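The Slow Business of Sorting Fruit

Moriarty keeps its demonstration hall behind the parking lot, past a loading dock, and on open day the line to get in ran to 70 people. Most of them had come for the fruit robot. I had come because Hinenov, the company that programs it, had mailed me three brochures since April, and every one of them used the word "effortless."

Elba Bustos, who runs the demonstrations, did not use it. She gave us the task in one sentence: fruit goes between the table and the tray, one piece at a time, with no person touching it. Then she stepped back and let the arms get on with it.

I will say that the grip was gentler than I expected. I will also say that I have watched a bored teenager clear a crate of apples while looking at a phone.

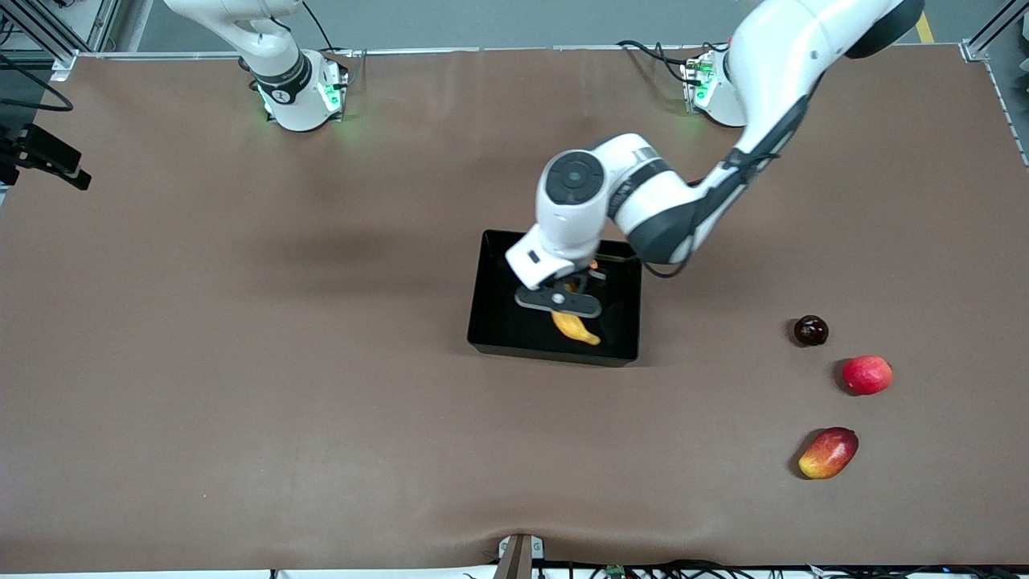

What bothers me is the distance between a tidy table and a packing shed. A banana lying by itself under good light is a polite sort of problem. Fruit in a shed comes in heaps, with leaves, stickers and the occasional wasp. I asked Bustos how the system copes with a heap. "We're working up to it," she said, and I liked her for that.

Her colleague Ross Leckie was keener. He told me the team had logged 900 picks over 30 days, and that 269 of those needed a second try. He offered this as good news. Maybe it is, if you know what the number was before, but he didn't have that one with him.

Kheri Owino, who packs mangoes for a living and had driven in from Nukcombe, stood next to me through two full rounds. She wanted to know whether the gripper could feel a soft spot. Leckie said that was a sensor question. Owino said it was a mango question — and went to look for the coffee.

The next open day is planned for the fall. Bustos says there will be a heap.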